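From: Nurhan Öztürkmen
To: binders list
Date: April 29, 2026
Subject: Re: [binders] paste, boards, and which room

Evelien Koster wrote:
> Hi all, trying to get the spring weekend nailed down before I go away. Three things.
>
> 1. Are we back downstairs or in the upstairs room at Borau? I liked downstairs for the sink but my knees did not like the stools. If it's upstairs, are the tables big enough for cutting full sheets, and does anyone mind us having paste near them?
>
> 2. Wheat or rice? Last time we did wheat and half the room said theirs went lumpy. I would be happy to never see a lumpy brush again. Could also just use the jar stuff from Atham and call it a day.
>
> 3. Board. I have some 2 mm left from February but not nearly enough if everyone makes a slipcase too. And are we making a slipcase too??
>
> Also I have somebody's bone folder, dark, with a nick in the tip. It came home in my apron.
>
> Evelien

Evelien, everybody, quick one between things, sorry if it jumps around.

Room first. Upstairs. I went up and had a look and I'm happy with it. Floor is gray carpet all through so please bring something to put under your paste bowl, and something for the floor if you are a splasher (you know who you are, I am one). Tables are the pale wood type with rounded corners. No sink on that floor, so water gets carried up in the two big jugs and dirty water gets carried down again. Not in the little kitchen please, use the one by the back door.

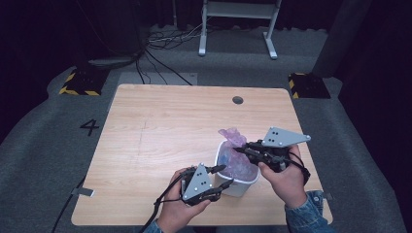 One of the tables upstairs at Borau. Small cable hole toward the far edge.

Watch the hole if you're cutting long strips, a knife point dropping in there would not be fun. Everybody on a mat anyway. No exceptions on mats, I mean it, last year's marks on the downstairs bench came out of our deposit. If you don't have one bigger than A3 tell me and I'll pair you up with someone who does. Full sheets we cut standing up at the end table, two people, one holding the rule.

Chairs are proper chairs with backs. So that's your knees done.

Paste. I vote wheat again but cooked properly this time. What went wrong in February was us, we let it boil hard and then walked off to talk. Godfrey Okoth has offered to cook it the night before and bring it in jars, he does one part flour to five of water, soak for an hour, then low heat and stir the whole time till it goes see-through and pulls off the spoon. Then through a sieve twice. Twice!! The second sieving is where the lumps go. If it has set like pudding in the morning that's fine, push it through again and thin it with cold water, a bit at a time.

The Atham jar stuff I have nothing against for cloth. For the endpapers it grabs too fast for me and I can't slide anything back into place. If you want it, bring your own jar. PVA also fine for spines, we'll have a bottle on each table but please wipe the neck.

Board - yes we are making the slipcase, on the second day, for whoever is done with the case by lunch. If you're not done by lunch then finish your book, no shame in it, the slipcase handout goes home with you. I asked Emex for a price and they have the gray board in 2 mm and 2.5 mm. Pack is 58 plus delivery, or 52 if we pick up ourselves from the side door before noon. Ayten Bozkurt goes past there on her way in and says she can take it if somebody helps her carry it up the stairs. I'd go 2 mm for everything, the 2.5 looks clumsy on a small book and it's murder on the hands without a guillotine.

Grain direction!! I will say it again on the day and I will say it now. Grain runs head to tail, on the boards, the text paper, the endpapers, the covering paper, everything. If you are buying your own decorated paper check it before you pay. Bend it gently both ways in the shop, the easy bend is with the grain. If they won't let you bend it, wet one corner of an offcut at home and see which way it curls. Paper that's going the wrong way will warp your boards by the next morning and there's no fixing it after, well, you can line the inside and hope.

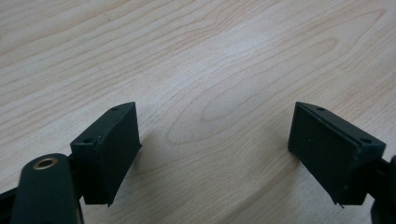 For the text blocks Doğukan Oral is cutting and folding for the whole group again, almost 800 sheets of the cream stuff, so be nice to him. They'll come folded but not pressed. Five sections each if you want the slim book, more if you want the fat one, just take what you need from the box and write it on the sheet. Thread is the 18/3 linen, already waxed. I find it overwaxed, run it over some scrap paper first or it squeaks and picks up lint.

Sewing we'll do on tapes this time. I know some of you want to do the cords, but we never got past the second station in February and I don't want to have people sewing at nine at night again. Kettle stitch snug, don't haul on it, you'll tear the fold. Piercing cradles are in the blue crate, there's not enough for everyone so take turns.

What to bring:
apron
mat
metal rule, the heavy kind if you own one
scalpel or snap knife and NEW blades
bone folder (see Evelien's lost property)
two brushes, one big one small
pencil
waste paper, lots, old phone books are ideal if anyone on earth still has one
a pair of pressing boards if you have them, and something to weigh them down. Bricks wrapped in cloth are good.

Presses: we have the two nipping presses and I can bring my small one. Books go in overnight with blotters and come out the next day, please please put your name on a slip inside the front board, we had two blue ones the same size last time and I'm still not sure they went home with the right people.

Lunch, I asked at Tatlı and they'll do us the lentil soup and the cheese things again if I tell them numbers two days ahead. So when you reply just put yes or no to lunch, and anything you can't eat. Eat it over there please and not over the endpapers.

Money - room is covered out of what's left from Februay, so it's just your share of board, paper and flour. I'll work it out once Ayten has the receipt. Cash or transfer, either.

Still open: who's got the good sieve? Mine has a hole. And can somebody bring an extension cord for the hotplate in case we need to warm a batch, the sockets are all on the window side.

Bone folder is probly mine, does the nick look like a tooth mark.

Have to run
Nurhan

--
binders list
To leave the list, send an empty message with "leave" in the subject.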